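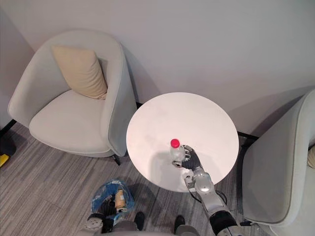 Monthly Walk-Through, Drellia Building, Upper Floor
February
By Ivars Sepp

Mark each item OK, FIX or N/A. Write the comment the same day. Items marked FIX stay on the sheet until they are closed, even if they carry over from one month to the next.

Exits and hallways

1. Exit doors open fully from the inside without a key. OK. The east door sticks for the first inch and then swings clear. Watch it in damp weather.
2. Exit signs lit. FIX. The sign by the stairs is dim on one side. Ziltix has the order for the new battery pack.
3. Hallways clear wall to wall. FIX. Paper boxes outside the copy room again. Moved them during the walk and left a note.
4. Stair treads and handrails tight. OK. The loose bracket from last month has two new screws.

Fire equipment

5. Extinguishers on their hooks, pin in, needle in the green. OK. Tags initialed.
6. Pull stations visible. FIX. A coat rack is in front of the one by the mail slots. It needs to go on the other wall.
7. Sprinkler heads have 18 inches of clear space below. FIX. The top shelf in the supply closet is stacked too high – take it down one layer.
8. Smoke detectors free of dust and covers. OK.

Electrical

9. No power strips plugged into other power strips. FIX. One under the front desk. Unplugged, with the user told.
10. Panel doors closed, 3 feet of floor kept clear in front. OK.
11. Space heaters. N/A. None allowed on this floor.
12. Cords off walking paths or under a cover. OK. The Fluston covers are holding up. One end cap is missing near the meeting room, not urgent.

Seating areas

13. Chairs stable, no loose legs, no torn covers. OK.
14. Carpet flat at doorways and seams. OK. Check the seam by the elevator next month, it gets the most carts.
15. Seating kept out of the marked exit route. OK.

Kitchen

16. Hot water at the tap. FIX. The limit is 120 on our sheet and the thermometer read 160. Turned the heater down, will read it again tomorrow at 8 a.m.
17. First aid box full. FIX. Burn gel out, small bandages low.
18. Floor mat at the sink lies flat. OK.

Comments on this sheet

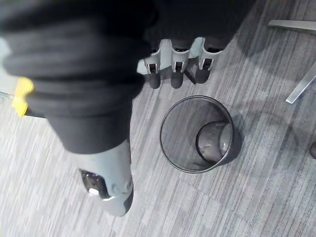

Didier Gautier: On item 6, the coat rack was moved there when the other wall was painted. The paint is long dry, so I will move it back this afternoon. On item 16, please put a sign at the sink until the second reading is done.

Ivars Sepp: Sign is up. I'll close item 6 once I see the rack in place. Item 9 stays open until next month's walk.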